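Progress report on the reuse and sorting work
Prepared for the Setdale small grants office
2020-04-29

Thank you, first of all, for your patience with this report, which is longer than the last one and comes to you a little later in the spring than we had hoped. You asked us for a plain account of what the grant has been paying for, and I have tried to keep it to that, though I do tend to wander when I get talking about sorting.

Where we are with the small items

When we wrote to you in the winter, the big things from the Villaseñor storeroom were already spoken for. Shelving, chairs and the better lamps had all gone out, and what we had left was the small stuff: lids, bottle caps, charging cables, little bags, dried flowers, bits of wrapping, and all those odds and ends that live at the bottom of a drawer for years. It is slow going, and I won't pretend otherwise, but it is also the part people here have grown fondest of (me included!).

We work at one long table with a box in the middle, and everything gets picked up one piece at a time. If it can be used again, it goes into a box. If it needs a mate, a lid for instance, it waits on the table until we have looked through the rest of that batch.

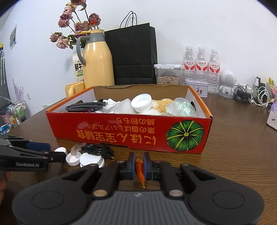

Dried flowers and buds gave us more trouble than we expected. They crumble if they are packed under anything heavy, so they are now handled singly and go in last, on top. The craft group at Onent has asked for as many as we can send, and we have put their name down for the whole lot. Power cables are coiled before they go anywhere, and plugs are looked over for bent prongs. Caps and lids we keep if they are clean and whole, even the very small ones, as the children's classes use them for printing and counting games.

To date we have been through 2,116 items, of which 415 could not be used and went to recycling or the trash. I had feared a much higher number there, so I was pleased. Most of what we lost was packaging, along with a few cables with worn insulation that none of us wanted to pass along to anybody.

Boxes and money

You may remember that our first budget had a line for plastic storage bins. We never bought them. Used grocery and food boxes have done the job perfectly well, and they come to us free. They are a cheerful jumble of colors and languages on the shelf, some are a bit torn along the top, and we write the contents on a paper tag so that it doesn't matter what is printed on the front. With your permission, we would like to move the bin money over to cover delivery costs. The Usiteck depot has agreed to take our boxes in two trips, and the van is the one thing we can't get around paying for.

What has changed in how we pack

- Cables are tied before boxing. Any tie or strap will do, and we save the ones that come in with the cables.
- Soft things go in after hard things. Drawstring pouches are checked inside, pulled closed and laid on top, where they help to keep packets and small round things from rolling about.

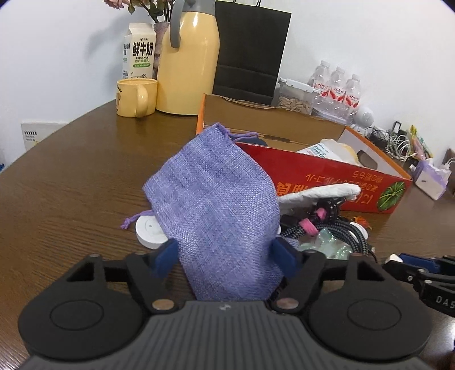
- Wrapped items stay wrapped until the table is otherwise clear, so that the paper doesn't end up mixed in with the sorted pieces.
- Anything we can't put a name to goes on a side shelf for a second look at the end of the month.

What is still to do

There are three crates left from the storeroom, all of them mixed, and we expect to finish them in May if we keep to our present pace. After that comes the delivery to Usiteck and the parcel of flowers for Onent. We would also like to write up our packing notes on a single page for other groups in Setdale, as we have already been asked for them twice.

The two things we need from you are a yes or no on moving the bin money and a copy of the final claim form, as the one we have seems to be last year's. We will send the receipts for tags, tape and van hire along with the claim.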